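Setting up your first co-op campaign

Hi again, it's Eifion Owen. Last time I got you through installing Murnar and making a profile, so now we come to the fun bit – playing it with somebody else! I've put 107 hours into this game, most of them in co-op, and I still managed to mess up the lobby settings last week. Go slowly and you'll be fine.

Before you start

You both need the same version of the game. Look at the bottom left of the title menu, where the version is printed in tiny letters, and read it out to each other. You also each need 800 MB free for the shared save (the game makes a second copy of your campaign and won't touch your solo one).

1. From the title menu pick Campaign, then Together. If Together is grayed out you haven't finished the harbor tutorial. Go finish it, I'll wait.

2. Choose who hosts. The host's world is the one you both play in, so pick whoever has the steadier connection. Ye-ji Chae hosts for us and I just turn up with arrows.

3. The host presses Make Lobby and gets a short code. Send it to your friend however you like.

4. The friend goes to Campaign, Together, Join and types it in. Capital letters matter, and the zero has a slash through it. 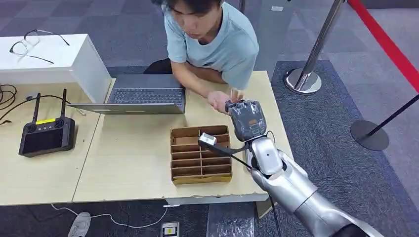 Issue 2

5. Pick your characters. You can't both be Jin, and whoever clicks first gets him. If you've never played co-op before I'd let the newer player have him, as his shield covers a lot of mistakes.

6. Set Loot to Split. The default is Free Grab, and I have lost good friends (well, one good sword) to Free Grab.

7. Set Friendly Fire to Off for the first chapter. You can change it later at any campfire.

8. Both press Ready. The first load is long, so go and put the kettle on.

Caution: don't let the host quit from the pause menu during a boss fight. The game saves for the host and not for the guest, and the guest loses everything since the last campfire. I went from 3,615 coins to none this way, outside the bell tower, and I'm still a bit sore. Walk back to a campfire, rest, then quit.

Note: if the voices get choppy, turn off the in-game chat under Options, Sound and call each other some other way. Han-gyeol Kong swears that lowering the shadows fixes it too. It did nothing on my machine, but it's free to try.

Dropping in later

Once the campaign exists you don't need a new code. The guest picks Together, then Continue, and knocks. The host sees a little door icon in the top corner and holds the map button to let them in – don't tap it, or you'll just open the map.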